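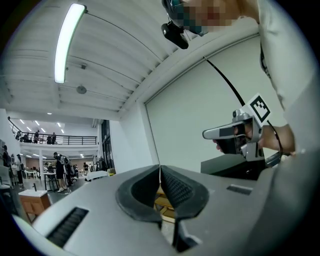

Dalow (town)

Dalow is a small inland town on the Gralirness River, population 614 at the last count, down from a peak of about 564 households in the sawmill years. Locals say DAY-low. The railway timetable always had it as Dallow, with two Ls, and a few older maps still do.

Name
Origin unclear. Usually put down to a surveyor's camp, Dale Low, shortened in the mail book. Ilona Orbán's local history gives a different story, a misread signature on a land grant, but the grant itself is lost.

History
Settled for timber. First mill on the east bank, owned by the Fitzsimmons family, burned down and rebuilt on the same footings. A second mill at Draltow, 19 kilometres upstream, took most of the trade once the road was sealed. The branch line closed soon after and the station became a feed store, then a library, now both the library and the post office. Flooding in the lower streets was common untill the levee was raised. High-water marks are painted on the side of the old bakery, the top one well above the door.

Geography
Low hills to the north, river flats to the south. Clay soil, slow to drain. The main street follows the old tramway and bends twice for no slope at all, the tramway having gone round two log yards. Frost most mornings in winter. The driest month is usually October, when the ford below the bridge can be crossed on foot.

Economy
Mixed farming, mostly sheep and some barley. A joinery works in the former mill shed, 30 staff. Grey stone was quarried at Fitzsimmons Hill for kerbs and the town hall steps, quarry now full of water and fenced. Some weekend visitors for the fishing, license needed above the weir.

Culture
The hall has a sprung floor and is the only one in the district, so dances come here from Draltow as well. Annual show held on the flats, moved to the school oval in wet years. Dalow and Draltow shared a football club for a time, seperate sides again now, colours split between them (Dalow kept the green).

Transport
One bus each way on school days. Nearest train is at Draltow.

See also
Draltow
Gralirness River
Fitzsimmons Hill

Last edited 1 March 2026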